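Okay, music people, I finally got through the full list of nominees for the Ludberg Prize and I have so many thoughts. Thread!

1/ First, the Irkitz Quartet got in for best small ensemble!! I've been playing that record since March and I still hear new stuff in the second track (the cello part, oh my goodness). 108 albums were submitted this year and they made the final 10.

2/ The ceremony is Jun 3, 2023 at the Lo Presti Theater, same place as last time. Doors open early for the craft awards, so please go in for those! Best engineering and best liner notes are always handed out to half a room and those folks deserve noise.

3/ Also the craft awards are where the live sets happen. There are 4 this year. The one I'm most excited for is the Tistelthorpe choir, who sing with no amplification at all and somehow fill the whole balcony.
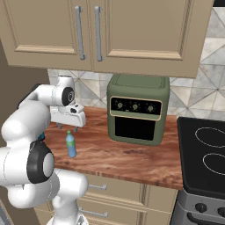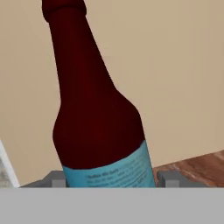 4/ Back to the nominees. Best new artist is wild. Two of them put out their first songs last summer, and one is a harp player who sings in three languages. I can't pick. Ask me tomorrow and I'll give you a different name.

5/ My one complaint is no category for live albums again. The Irkitz concert record would have walked it, and I know at least one other band that skipped submitting for that reason.

6/ If you can't get there, the craft awards stream free on the prize's site and the main show is on radio. I did the radio last year with headphones on and it was lovely, you get all the little tuning noises between acts.

7/ Tell me your picks for album of the year! I'm making a playlist of everybody's favorites tonight and I'll post it under this one.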